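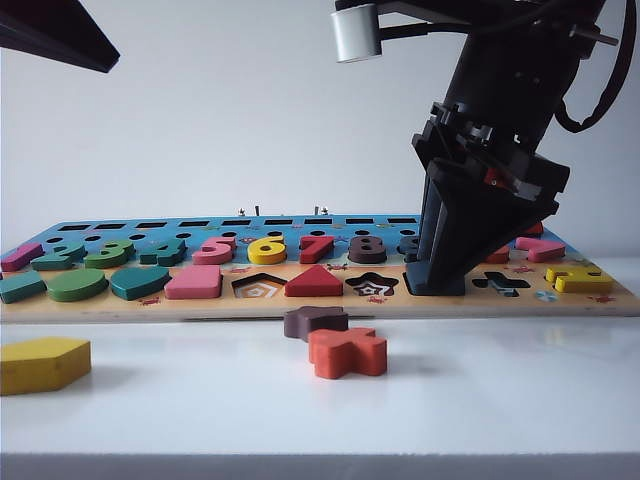 Stop buying kids apps that teach counting. There, said it. Been meaning to write this since November and kept putting it off.

My daughter's preschool sent home a flyer for Ultell, the subscription thing. 16 dollars a month. Cartoon owl, stars, a jingle every time you tap the right number. She is 4. She taps everything until the owl sings. Then she taps again. That isn't counting, it's a slot machine with feathers.

And the reports! Every Thursday an email telling me she "mastered" 6 skills. Which ones? Ask her to get me six spoons and I get a fistful. Might be three, might be the whole drawer.
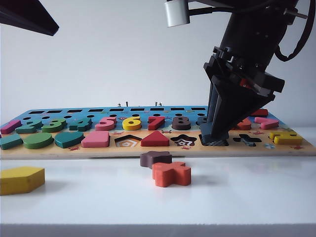

My own gripe is with the speed of it all. The screen rushes in with the answer before a kid has had time to be wrong. Being wrong slowly is most of the job at that age. You hold the piece, you turn it round, you try it, you try it again. Give me a big wooden puzzle board lying flat on a table, the kind that takes up half the room you wanted for lunch, over any owl. Heavy. Dull, even. It waits.

Leonardo Fabbri, who teaches the little ones over in Sarmiento, told me he has 26 kids and no tablets and the parents complain constantly. They want charts. They want levels. He gives them a kid who can set the table for 8 and notice when a fork is missing. I know which I'd rather have.

Yes, I know, long car rides, sick days, dinner has to get cooked somehow. I've handed over the phone too, plenty of times. Fine. But call it what it is, a babysitter, and dont let anyone charge you extra for the word "learning" on the box. Cancelled ours last night. Took me four screens and a pop up asking if I was sure. I was definately sure.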